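4.2 What people told us about pale tile

I went into the Umgate apartments thinking I'd be writing about kitchens, and I came out with a notebook full of floors. Every interview drifted that way sooner or later. I'd ask about cooking or where the shopping gets put down, and within a few minutes we'd both be looking at our feet (I have 54 pages of notes, and the word "grout" is all over them).

The complaint we heard most was about the joints. People were pretty relaxed about the panels themselves, which they wiped when they got around to it. The lines in between were a different matter! One tenant went over hers with an old toothbrush every June, the whole hallway, on her knees, with the radio on. Another had given up years ago and told me so with real pride. Seven households had some kind of seam routine, and no two of them agreed on what to use.

Light came up a lot too. A pale surface that looks spotless at noon can look gray and tired by late afternoon, and several people admitted they cleaned at whatever hour was most forgiving. Panagiotis Xenos, who coded the interviews with me, started calling this "flattering light" in the margins, and the name stuck — we use it again in Section 5.

Then there's the small stuff. Crumbs, lint, little torn bits of paper. On a dark floor you feel these things before you see them, our tenants said, but on off-white it depends on the color of the bit. Coffee grounds got swept up right away. White scraps could hang around for days, and I'm guilty of the same thing at home, so I didn't push very hard on that question.

We had planned to rank surfaces by how easy they were to keep clean, the way the earlier Namside survey did. I dropped that idea after the second round of visits. Large pale panels with thin dark seams, like those in Figure 7, got called both the easiest and the most annoying surface, sometimes by two people sharing the same apartment.

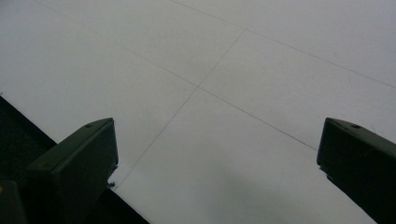
Figure 7. Off-white surface in large panels, with thin dark seams and a soft gray shadow.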